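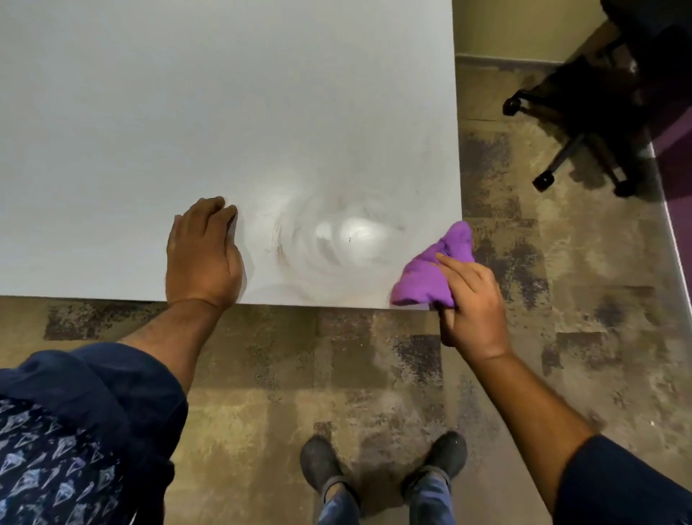 Table Cleaner (Part-Time), Kunutberg Reading Rooms, Cullham

Posted Oct 9, 2021

Wasteo is looking for a person who can get a white table clean. You may think you are that person. Most people do, until they meet a white table with a matte top, which takes a smudge the way a new shirt takes soup.

We look after the shared workrooms at Kunutberg, a former seed office in Cullham that is now rented out by the desk, the half day and, during exam season, what feels like the elbow. There are 129 tables on three floors. They are all white. The person who chose them has since left for a job in another city, and we wish her well with whatever she is choosing there.

The work

You will go around the rooms in the late afternoon with a cart and a stack of cloths, and you will clean table tops. Some days that means a quick wipe and on to the next. Other days it means standing at the corner of one table working on a gray swirl that somebody else has already rubbed at with a sleeve and a bit of cold coffee. The swirls are most of the job. Pencil, ink, hand cream, the stuff that comes off the bottom of a laptop: it all spreads in circles if you go at it in circles, so we will teach you to work in straight lines, back to front, and to turn the cloth over long before you think it needs it.

You will also:

Wipe the front edges, where people rest their wrists all day and leave more behind than they would care to know.
Report any shiny spots. A shiny spot on a matte table means someone has polished it by scrubbing, and it can't be unpolished. We keep a list. It is longer than we would like.
Pick up crumbs, staples and eraser dust from the floor under the tables.
Wash the cloths at the end of the shift and hang them up. Purple is for table tops. Green is for sinks. Yellow is for everything you would rather not discuss. If you mix them up, you will be forgiven once.
Refill the spray bottles from the big jug and put the lid back on the jug.

You will not be asked to clean the windows, fix the printer or settle arguments over who had the seat by the radiator, although people will ask you anyway.

Hours and pay

The shift is four hours, from 3:30 to 7:30, on five days out of seven. The days are set a month ahead and can be swapped if you find someone willing. Starting pay is $17.40 an hour, and it goes up by 60 cents after the first 11 weeks if we are all still speaking. There is paid sick time, and a locker that locks. The building closes for the last week of August, and you are paid for that too.

Who we'd like to hear from

You don't need cleaning experience. Some of our best people came from kitchens, and one came from piano tuning. What we do need is somebody who will bend down and look along a table top with the light coming across it, see the streak that can't be seen from above, and be mildly annoyed by it. Being very annoyed by it is too much. We have tried that.

You should be able to stand and lean for most of a shift and push a loaded cart over a door sill. You should be fine with people working near you, some of whom will lift their laptop an inch and expect you to clean beneath it. A pleasant "I'll come back to this one" goes a long way.

Wear what you like as long as it's comfortable and the sleeves roll up. Closed shoes, please. The floors get mopped in the middle of the shift and we don't enjoy filling in the form. Gloves are provided for the sinks. For table tops with the plain spray they are up to you, and some people say they can feel grit through a cloth better with bare hands.

The trial shift

Everyone we are seriously considering comes in for one paid trial shift of two hours. You will be given a cloth, a bottle and one of the tables in room 7, which gets used by the Pace drawing class and is never in a good state. Take your time. We are more interested in what you do when the mark gets bigger than in how fast you finish. Asking for a clean cloth counts in your favor.

How to apply

Write a few lines to Kyriaki Margaritis, rooms supervisor, and leave them at the Wasteo desk on the ground floor at Kunutberg, or mail them to Wasteo, 252 Mill Road, Cullham. Tell her your name, how to reach you, which afternoons you can't work and the most stubborn thing you have ever cleaned off anything. A résumé is fine but not required. Please don't send a photo of your own kitchen. Several people did last time and it made the rest of us feel bad.

Applications are read as they come in, and the job stays open until it's filled. Kyriaki answers everyone, including the ones she turns down, usually within a week. The desk is staffed from 9 to 5. If you stop by in person, kindly don't lean on the counter. It's white as well.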